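Soleck Opens Registration for the Iltlow Summer Cup, a New Cricket Tournament for Amateur Clubs

IMMEDIATE RELEASE
14 May 2024

Iltlow - Soleck, the organizer of amateur sport events, today opened the registration for the Iltlow Summer Cup, a new cricket tournament which will be played in August at the Noonan Ground. The tournament is open for men's, women's and mixed teams, and 18 clubs can take part in the first season.

The Iltlow Summer Cup is made for clubs that play mostly friendly matches and want to have one serious competition in the year. All matches are played over 10 overs for each side, so that a team can play two matches in one day and still go home before dark. The group stage is played on the two lower fields of the Noonan Ground. The semi-finals and the final are played on the main field, where the grass was laid again during the last winter and the old scoreboard was repaired.

Many clubs in the region have told Soleck that the season is over too early for them. The league matches finish in July, and after this the players have only training or nothing. The new tournament wants to fill these weeks. It does not give points for any league, and the clubs may bring players who did not play in their first team this year.

The format is simple. The teams are divided in six groups of three, and each team plays against both other teams of its group. The six group winners and the two best second teams go to the quarter-finals. If two teams have the same number of points, the run rate decides. If this is also equal, the team with more wickets taken goes forward. A match which is stopped by rain counts as a result only when both teams have faced at least five overs.
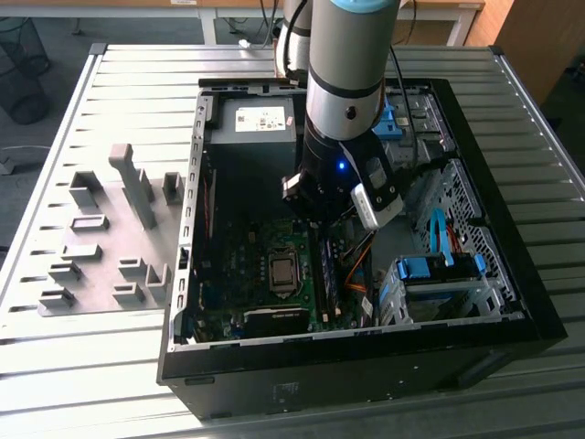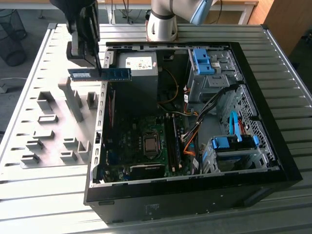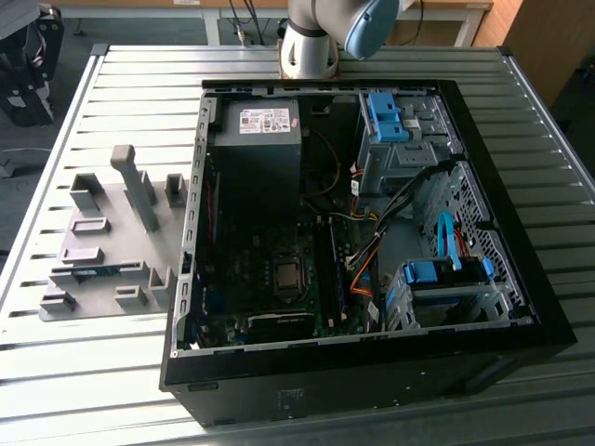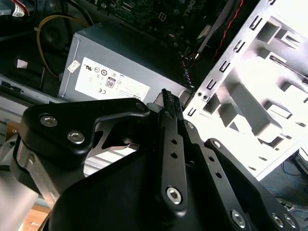 The registration fee is 170 dollars for each team. The fee includes match balls, umpires for all matches, and water on the side of the field. Clubs which register a second team pay 119 dollars for this second team. Bats, pads and helmets are not included, and every batter must wear a helmet against fast and medium bowling. Players under the age of 16 need a written permission from a parent, and they must wear the helmet also when they stand as wicketkeeper close to the stumps.

Fledora, the sportswear maker from Iltlow, is the main partner of the tournament. The company gives the shirts for the umpires and the scorers, and it also gives the cup itself, which will stay with the winning club until the next summer. There is no prize money. The best bowler and the best batter of the tournament will each receive a new bat or a pair of shoes - they can choose this themselves.

"We spoke with clubs for a long time before we decided about the format," Soleck said in its statement. "Some wanted 20 overs and some wanted a weekend with only one match for each team. We think that the short format is right for the first year, but we will ask all teams after the final what they want to change."

Spectators can come to all match days without a ticket. The entrance is at the east gate, and the small stand next to the main field is open from the first match in the morning. Food and drinks are sold behind the stand. Dogs are welcome on the lower fields if they are on a leash, but not at the main field. Parking at the ground is limited, and Soleck asks visitors to use the parking place at the Iltlow swimming pool, from where the walk takes a few minutes along the river.

Soleck is also looking for scorers. Experience is useful but it is not required, and a short evening course will be offered at the clubhouse before the tournament. Scorers receive lunch and one of the Fledora shirts. Umpires who have a valid license and want to work at the tournament can send their application together with a list of the matches they did this season.

Clubs can register with the form on the Soleck website. The registration stays open until all places are taken. A club gets its place only when the fee is paid, and the order of payment counts if there are more clubs than places. The draw for the groups will be held at the clubhouse of the Noonan Ground, and the full match plan will be sent to all teams after the draw.

About Soleck

Soleck organizes tournaments and training days for amateur clubs in cricket, field hockey and table tennis. The office is in Iltlow, next to the Noonan Ground.

Press contact

Soleck Press Office, Iltlow
Journalists who want to visit on a match day are asked to register with the press office before the draw.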